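Felside Küchenschnitt: Datenkarte

Teilbestand Lauchzwiebel, Fassung 1.3

Kurzbeschreibung

Der Bestand Felside Küchenschnitt enthält Aufnahmen und Begleitdaten zum Zerkleinern von Gemüse auf einem Arbeitstisch. Diese Karte gilt ausschließlich für den Teilbestand Lauchzwiebel (Kürzel LZ). Für Möhre, Gurke und Sellerie gelten eigene Karten mit abweichender Klassenliste; die Kürzel dürfen beim Zusammenführen nicht umbenannt werden.

Umfang LZ: 1.415 Durchgänge, verteilt auf 28 Sitzungen. Ein Durchgang beginnt mit dem Auflegen der Stangen und endet mit dem Abräumen des Bretts. Abgebrochene Durchgänge sind enthalten und in der Spalte status mit abbr gekennzeichnet.

Zuständig für Annotation und Klassenliste: Kylie Pomare. Zuständig für Ablage und Prüfsummen: Custódio Coelho.

Verzeichnisse

lz/bilder: Standbilder, nach Sitzung sortiert
lz/etiketten: je Standbild eine Textdatei mit gleichem Stammnamen
lz/sitzungen.csv: Sorte, Unterlage, Brett, Uhrzeit des Beginns
lz/ausschluss.txt: Liste der gesperrten Durchgänge mit Kurzgrund
werkzeug/falcao: Prüfskripte (Falcão), Python ab 3.9

Die Datei sitzungen.csv verwendet Semikolon als Trennzeichen und Komma als Dezimalzeichen. Wer sie mit Standardeinstellungen einliest, erhält eine einzige Spalte.

Arbeitsplatz

Geschnitten wird auf einem rechteckigen Bambusbrett. Als Unterlage dient eine dunkelblaue Matte mit feiner weißer Marmorierung. Die Marmorierung hat bei der ersten Annotationsrunde zu Fehltreffern in der Klasse stueck_weiss geführt; die betroffenen Sitzungen wurden im Juni neu etikettiert.

Das Schnittgut wird in drei Zuständen geführt: ganze Stange, geschnittenes Stück, Beutelinhalt. Ein Wechsel des Zustands innerhalb eines Durchgangs ist zulässig.

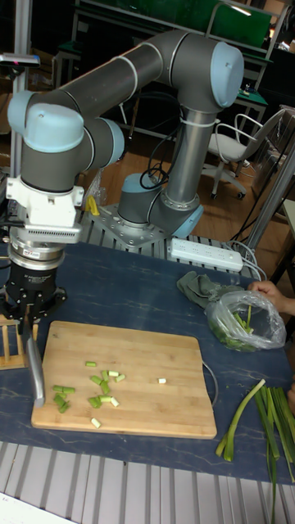 Abb. 1: Teilbestand LZ. Geschnittene Stücke auf dem Bambusbrett, ganze Stangen auf der Matte, Blätter und Stangen im offen gehaltenen Klarsichtbeutel.

Für die Zuordnung in Abb. 1 gilt: Der Haufen an der Messerklinge wird als eine Gruppe (haufen) etikettiert. Das abseits liegende weiße Stück nahe der Brettmitte erhält ein eigenes Etikett. Die Stangen im Beutel zählen zu beutelinhalt, das Bündel auf der Matte zu stange_ganz.

Klassen

stange_ganz: ungeschnittene Stange mit oder ohne Wurzelansatz. Liegen mehrere Stangen dicht aneinander, wird das Bündel als ein Objekt geführt und das Attribut buendel auf 1 gesetzt.
stueck_weiss: Abschnitt aus dem hellen Schaft, einzeln liegend.
stueck_gruen: Abschnitt aus dem grünen Teil, einzeln liegend. Blassgrüne Übergangsstücke werden nach der überwiegenden Farbe der Mantelfläche zugeordnet. Bei Gleichstand gilt stueck_weiss.
haufen: zusammenhängende Ansammlung von Stücken. Einzelne Stücke innerhalb des Haufens werden nicht getrennt erfasst.
beutel: Klarsichtbeutel, Attribut offen oder geschlossen.
beutelinhalt: durch die Folie erkennbares Schnittgut oder ganze Ware.
messer: Klinge und, soweit sichtbar, Griff.
brett: gesamte Brettfläche einschließlich verdeckter Bereiche.
tuch: Tücher jeder Farbe, gefaltet oder zerknüllt. Keine Unterscheidung nach Material.
hand: menschliche Hand bis zum Handgelenk.

Abgrenzung Haufen und Einzelstück

Ein Stück gehört zum Haufen, wenn es ein anderes Stück des Haufens berührt oder verdeckt. Ist zwischen Stück und Haufen Brettfläche erkennbar, wird es einzeln etikettiert, auch bei sehr kleinem Abstand. Durch Schatten nicht entscheidbare Fälle erhalten das Attribut unklar. Bei der Gegenprüfung durch die Bronari-Gruppe war dies die häufigste Ursache für Abweichungen.

Stücke auf der Matte werden wie Stücke auf dem Brett behandelt. Der Ort steht im Attribut lage (brett, matte, sonst).

Bekannte Mängel

19 Durchgänge sind gesperrt, überwiegend wegen falsch eingetragener Unterlage. Sie liegen weiterhin im Archiv und müssen über ausschluss.txt herausgefiltert werden.
Spiegelungen auf der Beutelfolie erschweren die Abgrenzung von beutelinhalt. Die Umrisse sind in dieser Klasse gröber gezogen.
Die Schnittlänge ist nicht vermessen. Aus den Standbildern abgeleitete Längen sind nicht belastbar, ein Maßstab liegt nicht bei.
Wurzelenden sind in den frühen Sitzungen uneinheitlich behandelt: teils stange_ganz, teils ohne Etikett.

Prüfung

Vor jeder Weitergabe ist falcao_pruefe mit der Option --streng auszuführen. Das Skript vergleicht Stammnamen, Klassenkürzel und Prüfsummen und bricht nach 40 Fehlern ab. Warnungen zu leeren Etikettendateien sind bei leerem Brett zulässig.

Für die Umwandlung in das Wirnetti-Format steht lz_nach_wirnetti bereit. Das Attribut unklar geht dabei verloren, die Umwandlung ist nicht umkehrbar.

Änderungen

1.3: Klasse tuch ergänzt, Marmorierungsfehler bereinigt
1.2: Attribut lage eingeführt
1.1: beutelinhalt von beutel getrennt
1.0: erste Ablage

Offen: einheitliche Regel für Wurzelenden, Nachtrag der fehlenden Sortenangaben in sitzungen.csv.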